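Equipment planning for tabletop manipulation cells

Equipment planning for tabletop manipulation cells is the process of choosing, costing and scheduling the purchase of a small robot arm together with the furniture, end effector, objects and services it needs. It is carried out mainly by teaching departments, research groups and small engineering firms. The term "cell" is borrowed from factory automation, although a tabletop cell usually has no fence and may occupy no more floor space than two desks.

Scope

A plan normally covers the arm and its controller, the gripper, tables, cameras and stands, cabling, a safety assessment, staff training, spares and the handling objects. Computing is sometimes held in a separate budget, which can make the total hard to compare between institutions. Planners are generally advised to list every item on one sheet, including those already owned, and to mark which budget each falls under.

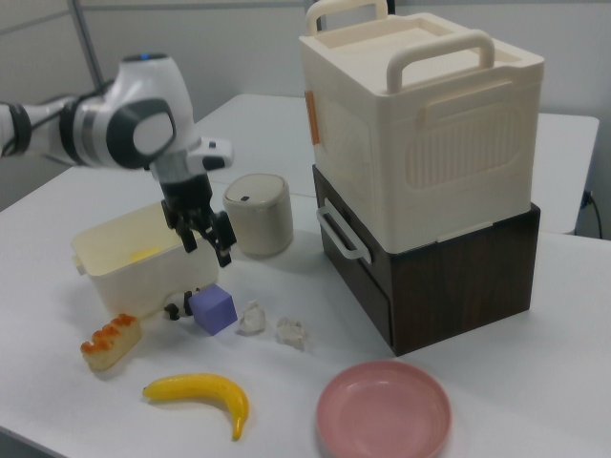 A tabletop cell with an open tub, stacked storage and small handling objects.

Arm and gripper

The arm is the largest single cost in most plans. Selection is based on reach, payload, repeatability and the support offered by the supplier. Reach is often overestimated by first-time buyers, who measure to the far side of the table and forget that the gripper must also approach from above. Payload figures are quoted at the wrist flange, so the weight of the gripper has to be taken off before the remaining capacity is known.

Two-finger parallel grippers are a common first choice. They are simple to control and suit blocks, light containers and toy food. Thin flat items such as plates are harder for them, and a plan that includes such items may allow for a second set of fingertips. Fingertips wear and should be entered as a consumable, not as part of the arm.

Tables and services

White laminate or painted tables are widely bought for this work, though any rigid surface will serve. The arm's mounting must not rock when the arm stops suddenly. Power and network points should be surveyed before the order is placed. Moving a wall socket after delivery is a frequent cause of delay — building departments tend to work to a longer calendar than robot suppliers.

Handling objects

Objects are cheap compared with the arm but take a surprising share of staff time. A typical set mixes rigid, soft and irregular shapes with one or two containers. At the Vardale teaching laboratory the opening order was for 52 objects at a total cost of £285, against an allowance of £300. Duplicates of the most used items were bought at the same time, as toy and household lines are often withdrawn or changed in colour within a year.
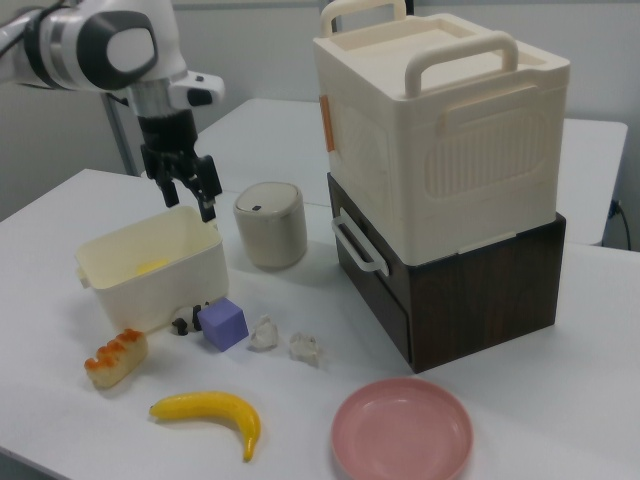
Should the handling objects be bought before the arm arrives?
Buying them early is usually sensible. They can be measured and weighed while the arm is on order, and any that are too wide for the gripper can be exchanged.

Cameras and supports

Fixed cameras are mounted on stands, poles or brackets, and the supports are often left out of first estimates. A light stand is cheap but easily knocked, and each knock may mean repeating the calibration. Bolted supports cost more and need permission where the wall or floor belongs to a landlord. Cable runs should be measured along the route they will take, with slack for the full movement of the arm.

Purchase, hire and phasing

Cells may be bought outright, leased or hired. Erkbridge, a regional equipment pool, hires complete cells for terms of 4 months, with delivery and basic training included. Hire is favoured where the work has a known end date. Outright purchase is more common where the cell will be used every term.

Phased purchase is a third approach. The Nutonell plan, drawn up for a group of colleges, placed the arm, gripper and tables in the first phase and left additional cameras and a spare gripper to the second. The order for the first phase was sent in August so that it fell within the same financial year as the training.

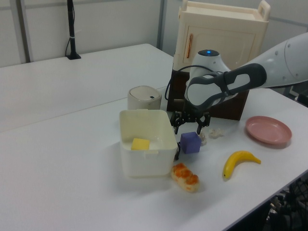
Phasing spreads the cost but carries some risk. Prices may rise between orders, and a gripper or camera model may be replaced by one that needs a different bracket or driver. The Nutonell plan dealt with this by asking for a written price hold on second-phase items. Abou Zeid, the supplier, agreed to the hold for the gripper but not for the cameras.

Running costs

Annual costs include servicing, fingertips, replacement cables, software licences and lost or damaged objects. Staff time for resetting the table between runs is rarely costed, although it can exceed the service contract in a busy year.

See also

Collaborative robot
End effector
Total cost of ownership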